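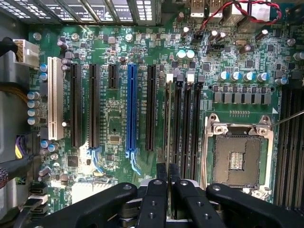 Old office tower, what's worth keeping?
Forum: Refurb and Repair > Desktops

louro_sheds
Evening all. Picked up an old desktop from the Poltgate clear-out for 40 quid and I'm trying to decide how far to go with it. It's got plain PCI as well as PCIe, so my ancient sound card has a home at last! Plan is a bigger drive, a good clean, and then it goes to my sister for her accounts. Do I strip it right down or leave well alone?

Aurelio Ochoa
Leave well alone. If it boots, blow the dust out, swap the drive and stop there. Every time I've had a processor out "just to be thorough" I've regretted it.

setdale_sid
Disagree with Aurelio, sorry. Paste on a machine that age will be like chalk. Take the processor out, clean it, fresh paste, done in 24 minutes if you've got your screws in a pot. I always do mine with the tower on its side so nothing drops on the socket.

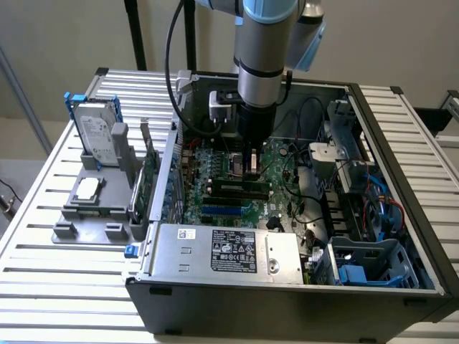

Tower on its side, drive standing in its blue caddy next to it

louro_sheds
Ok, so on its side it is. I do like a caddy, no hunting for the tiny screws (I lost one down the floorboards last time and it's still there). What about memory? There's a seller on Nerkico doing sticks cheap, but I don't know if I can mix them.

setdale_sid
You can mix, but keep matched pairs in the same colour slots or it'll sulk. And push until BOTH ends click. Half the "dead board" posts on here are memory that's not seated.
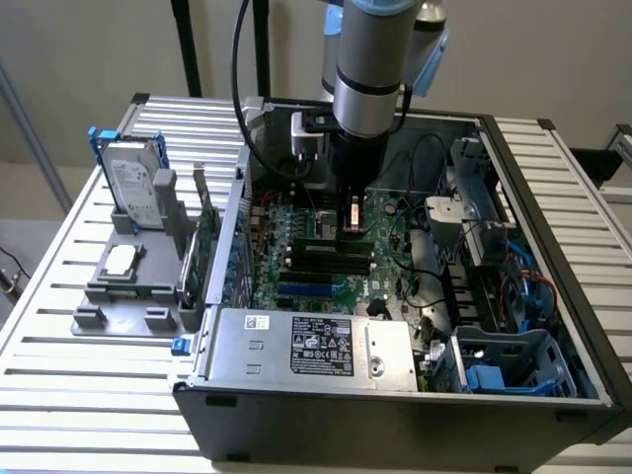 Carolina Leitão
I'd skip the memory altogether and put the money into an SSD. For accounts and a bit of email she'll never notice the extra, but she'll notice it starting up quicker. Check the age of the power supply as well, I wouldn't trust one with 100 offices' worth of dust in it.

Aurelio Ochoa
Agree on the SSD. Still say don't touch the processor.

louro_sheds
Right, SSD ordered. Sid, which paste do you use?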